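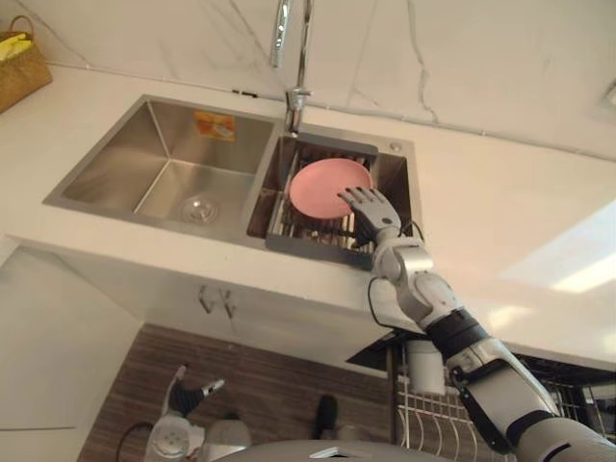 Two years is too short a life for a machine at that price, Thijs De Haan told the budget meeting in Ludcombe, and he wanted the repair terms in writing before anyone signed. His objection did not stop the plan, but it changed the order in which the money will be spent.

Wendico, which runs serviced apartments and a cleaning business out of Ludcombe, has set aside money for 2 two-armed robots to help with kitchen work between guest stays. The first will be leased. The second will be bought only if the first is still earning its place when the lease comes up for review.

The company looks after 320 apartments in the town and in nearby Lirnness. Each one has a kitchen that must be cleared and made ready before the next guest checks in, and dishes take up a large share of that time. Most of the units have a sink and a rack and no dishwasher, and managers decided against fitting dishwashers after pricing the plumbing work last year.

Handling plates at the sink is the job the robots are being considered for. Making beds, cleaning bathrooms and carrying laundry stay with the existing crews, and the staffing budget for those crews is unchanged.

The original proposal was to buy both machines outright from the supplier, Tjoa, and write them off over seven years. That made the yearly figure look small, but it left out replacement hands, cables, insurance and the van space needed to move a robot from one building to another. A revised version put those costs on separate lines, and the total came out higher than the managers had hoped.

De Haan's point was that hands wear out first – and that a quote without a price for hands is only part of a quote. The revised plan now includes a spare pair for the leased robot and a fixed hourly rate for service visits.

Tjoa has agreed to a lease that can be ended early if the machine is out of service for long stretches. Wendico will pay for training and for the time of one employee who stays in the apartment while the robot is working. That wage was missing from the first draft as well.

The lease covers 300 working hours, to be used in a single building in Ludcombe where the kitchens share one layout. Lirnness was left out for now. The apartments there are older, the counters are at different heights, and the elevator in the largest building is too narrow for the transport case.

Plate breakage will be charged to the equipment budget during the lease. Housekeeping supervisors had asked for that – they did not want the cost showing up against their own teams.

The lease is due to start in February 2024. Wendico has not set a date for a decision on the second robot, and the money for it will stay in reserve until the service records have been reviewed.

7 comments
Shares: 2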